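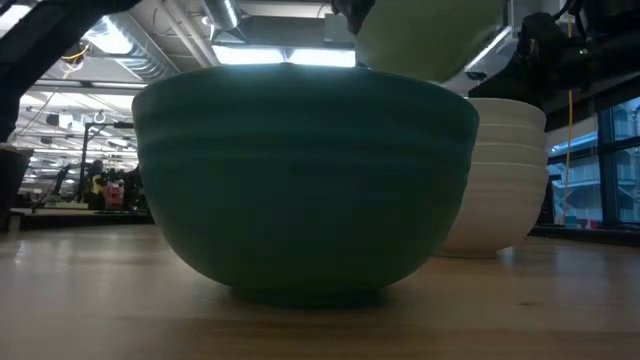 Fingertips for bowls: stock pads vs soft pads

Plamden forum > Grippers and end effectors

mushi_bench
Two arms, wood table, bowls. Swapping fingertips this month and want opinions before I order more. Stock black tips on now. Grip is on the side of the bowl, not over the rim. Works ok on the yellow-green one, which is lighter than the rest. The big dark green one is the problem, tapers down to a narrow foot so anything low on the wall wants to slide off.

Options I have here: stock tips, Grarkholm soft pads, and a set of Billard fingers somebody left in the drawer. Log says 726 grasps on stock so far, 700 on the Grarkholm. Havent touched the Billards.

tapered_wall
Go higher. Your green one has ridges around the upper wall, use them. Smooth part below is useless for any pad.

mushi_bench
Tried. Ridges are soft, pad sits across two of them and rocks. White bowl is better, bands are stacked tighter up top.

offset_7
Disagree with going higher. Higher = closer to the rim and then you get tilt. Look at the one you have in the air, its tilted already.

tapered_wall
Tilted isnt dropped. Depends what he's doing with it after.

mushi_bench
Setting it back down upright, so yeah tilt matters. Wrist can correct some of it, not all.

kestrelgrip
Soft pads. Stock tips are too hard for a curved wall, you get a tiny contact patch and crank the force up to make up for it. We ran 1951 picks on soft ones at our place before changing them. Ceramic tho, maybe yours are different.

offset_7
Soft pads creep. Fine for a pick and place, bad if you hold the thing up while the other arm does somthing.

kestrelgrip
Ours didn't creep. What force were you running?

offset_7
Don't remember. Old controller, percent only, no newtons.

kestrelgrip
ok well

halfturn
Side question, how far apart do you leave the bowls? The green and white look nearly touching from that camera. I'd worry about finger clearance way before pad material.

mushi_bench
More gap than it looks, camera is low and the white one is behind. But yes, fingers come in from the top and clearance is tight on that side. Billards are thinner, might help there.

halfturn
Then try those first. Free test.

tapered_wall
Thin fingers flex. I'd still do the soft pads, higher up, slower close.

mushi_bench
Plan: Billards tonight, same bowls same spots, then soft pads again at the higher grip. Stopping at 2167 total. Will post the drop counts per bowl.

offset_7
Post the hold times too pls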